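Practice Rooms for Two-Armed Robots

Dristwood sells rooms that don't exist. A customer pays a subscription, picks a floor plan, and gets a simulated space where a two-armed robot can work before the real machine is switched on. The product is called Trusero, and it went on general sale in March.

The base package comes with 200 rooms and 2,576 household objects. Every room can be changed by the user: wall colors, window styles, the height and placement of furniture, the direction of the light. Customers bring their own robot model or use one of the 10 supplied.

Leszek Śliwiński, who runs product development at Dristwood, spent years setting up test kitchens by hand at his last job.

"We had one table and one bowl, and the robot got very good at that table and that bowl," he said. "Then we moved it to a different building and it was lost."

His team's answer was to offer clutter. The tables in Trusero come loaded with the kind of things people leave lying on them, and the software shuffles the layout between runs.

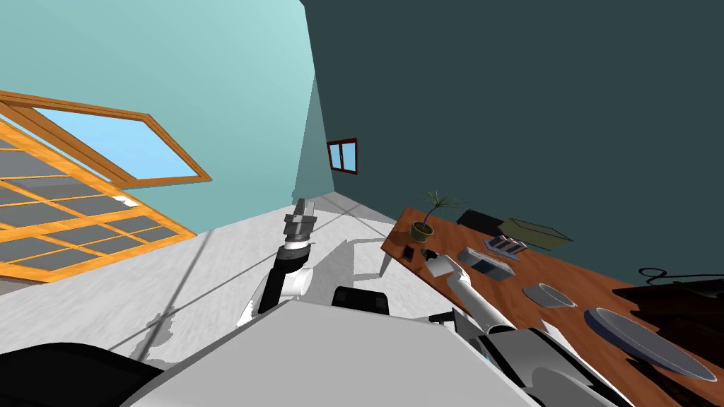 A simulated room in Trusero, with the robot's right gripper at the near edge of the table.

Setup took me most of a morning. The installer is simple enough, but importing a robot model means filling in 26 settings for the joints, and the manual explains only the easy ones. The support desk answered my email the same afternoon. Once the model was in, I could load a room and have the arms moving in a few minutes.

The room editor is the best part. Tables and windows drag into place, and shadows update as you move them. Changing a tabletop from one finish to another takes two clicks.

Contact is weaker. Rigid objects behave well when the gripper closes on them. Cloth is not supported yet, and thin items lying flat on a table sometimes slid away from the fingers before they touched. Śliwiński said a fix is being tested.

Moncrieff, a small firm that builds arms for assisted living, has used the software since the trial period. Its engineers run new code in Trusero overnight and try it on hardware the next day. Sulia, which makes a competing package, charges less but ships with fewer rooms — and its editor can't move windows or doors.

Dristwood sells Trusero by the seat, billed monthly. Schools pay half price. Additional room packs cost extra, and a workshop set is due next.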